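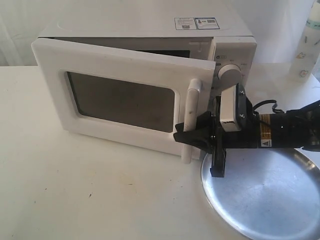 Tips for getting a robot arm to open the microwave (and is Himum worth the money?)

I've had a Himum lesson plan on the go for the past few weeks and so many of you have asked about it that I thought I'd put all my tips on one page. If you haven't come across it, Himum is a service from Hirvonen that helps you teach an arm you've already got to do small kitchen jobs. You pick a job, they send you the lesson, you guide the arm through it over and over and they send back something it can follow by itself. I went for Microwave Door, which sounds very dull and has kept me busier than anything I've bought all year!

It's £105 for 28 days. The arm isn't included, and neither is the microwave, so do read the page properly before you get your card out (I nearly didn't).

Setting up the worktop

Put the microwave at a slight angle to the arm. I started with it dead square and the elbow kept running out of room as the door came round. A small turn gives you a much kinder sweep, and you can see what the fingers are up to from your own side of the table as well.

Mark where the feet go. A bit of masking tape under each corner will do, and peel it off every week or so or it leaves a gummy patch that takes white spirit to shift.

Wipe down before you start. I'm terrible at this. White tabletops show every crumb and speck, and the wrist camera looks straight down at the lot of them.

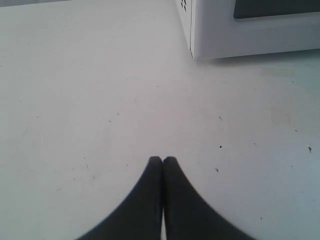 Do I need to clear everything off the table first?

Only the things the arm could knock. Keep a clear path from where the fingers start to the handle, and anything outside that can stay put as long as it stays in the same place for the whole lesson.

Taking hold of the handle

An upright bar handle is far easier than one of those scooped-out grips, so if you're choosing a microwave for this, go for the bar. Come in slowly with the fingers nearly shut, pause just short of the door, then open them only as wide as you need. My early goes had them flung wide open and they kept clouting the door frame on the way in.

Hold lower down the bar than feels natural. I've no idea why it suits my arm better but the door seems to swing more sweetly, and I can keep the wrist out of the way of the knobs.

Pull a little, then round. The door moves in a curve, so a straight tug just drags the whole oven across the table (ask me how I know). If yours still creeps, put a strip of non-slip drawer liner under the feet.
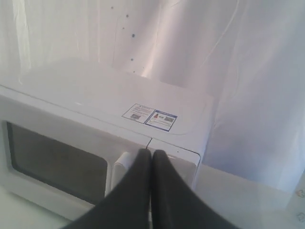 And go gently at the moment the catch lets go. I like to ease off slightly there and let the door come to me before carrying on round. It took 106 goes before I was pleased with how mine was doing it, spread over seven evenings with a lot of tea. The Himum notes do say to stop when you get bored, and they're right, my tired goes were the scruffy ones and I ended up deleting a fair few.

One more for this bit: tidy your cable. Leave enough slack for the wrist to turn and tie it to the arm further back. A loop hanging down in front is asking to be caught on something. 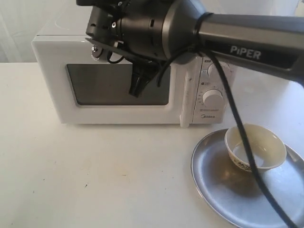 VERDICT AND EXTRAS

I'd buy it again, with a few grumbles. The lesson itself is clear and cheerful and the feedback on my recordings was properly useful. The upload page, on the other hand, is a pain, it logs you out if you so much as put the kettle on.

Prumatine is the add-on that covers moving a bowl on to a tray and back. Leave it until the door is going well. I tried both together and got in a right muddle.

Gakton finger covers are the other thing they'll try to sell you at the checkout. I didn't bother. Mine grips well enough with the fingers it has, and a wipe with a damp cloth keeps them from getting greasy.

Keep the oven unplugged while you're teaching, and don't practise with food or hot drinks. An empty bowl you don't mind losing is plenty.

The next lesson on the list is fridge doors, due in November. I've already cleared a shelf.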